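Home | Forums | Garage & Basement | Search | Log in

Foam floor tiles or one rolled mat for a home gym?
December, posted by quietsquats

Okay so I finally have a home gym, or the start of one, and I can't decide on flooring. I have a light wood floor I'd like to keep nice. Drorner wants 300 bucks for their rolled rubber, and the Naso foam tiles are way less. Mostly dumbbells, some stretching, nothing over my head. What would you do?

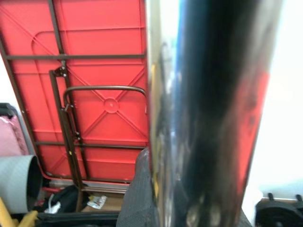 The red folding table, on its edge for now.

liftlate wrote:
Rolled rubber, no contest. I had foam tiles for 14 months and the seams opened up every time I did lunges. Sold them for next to nothing.

mossy_oak wrote:
Disagree! Foam is fine for dumbbells if you don't drop them. My knees love it. I have the Naso ones and the seams only move if you leave a gap at the wall (I did, once, and learned). Not everybody needs a floor made for 3,000 pounds of iron.

quietsquats wrote:
Ha, I don't own anywhere near that. My worry with rubber is the smell, plus I read it can stain wood finish. I've got a black mat down in one spot and I like how it feels, so I'm leaning toward covering only the part where I lift.
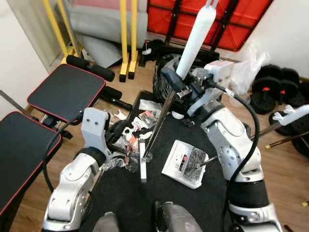 If I go that way I could get a thicker piece and skip the wall-to-wall thing completely. Does anybody put something under theirs?

liftlate wrote:
Rosin paper, cheap. Check your finish first though. And the smell goes away in a couple weeks, people exaggerate.

mossy_oak wrote:
A couple weeks?? Mine stunk until spring. That was a Grilero mat, so maybe yours was better.

quietsquats wrote:
Going to ask for a sample and leave it in the closet for a while. Will report back.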